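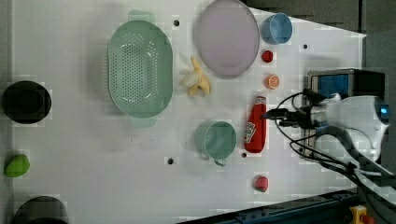
Hultdale Toy Library, Play Kitchen Group

Cultberg Play Kitchen: item records, version 2

README

Cultberg is the working name for our play kitchen collection. This folder holds the item records and the table layouts that go with them. There are 100 item records and 26 layouts. Version 1 used a single notes column for everything and should no longer be used.

Files

items.csv: one row per item, with name, colour, group and shelf
layouts.csv: one row per layout, listing the items laid out
wording.txt: the names we have agreed on

Groups

Food: the part-peeled banana, the strawberry, the orange slice and similar pieces.
Bottles: the red ketchup bottle is entered here and not under food.
Tableware: plates, cups and bowls.
Cookware: colanders and pots.

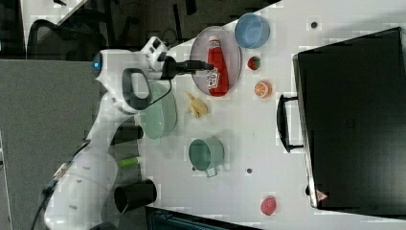
M. Kovačević

Names and colours

Use the plain name first and the colour second, so "colander, light green" and "bottle, ketchup, red". The round plate has been written down as pink by some people and lavender by others. Both are accepted and a search for either will find it. The teal piece with the handle is listed under cookware, with "cup", "mug" and "pot" as alternative names.

The small green fruit is entered as "lime, green". Older records may have it as a pepper. Please correct these when you come across them.

Layouts

A layout records which items were on the table and whether one was resting on another. It does not record distances. "Bottle on plate" is one entry in the relation column, and the bottle and plate still get their own entries as items.

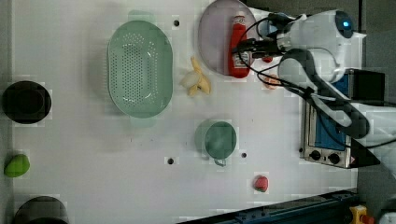
Fig. 3. Ketchup bottle on the plate, with the colander and banana to the left.

Known gaps

The shelf column is blank for 6 items that came over from the Gernik branch. Sizes have not been entered for any of the cookware. Rim colours were left out of version 1 and have only been added for plates.

Corrections can be left in the tray at the Hultdale desk before Wednesday closing. Write the item name as it stands in items.csv and put the change next to it.

Related items

Cultberg Play Kitchen: shelf list
Wording guide for toy food
Gernik branch: items moved in September
Hultdale doll's house: item records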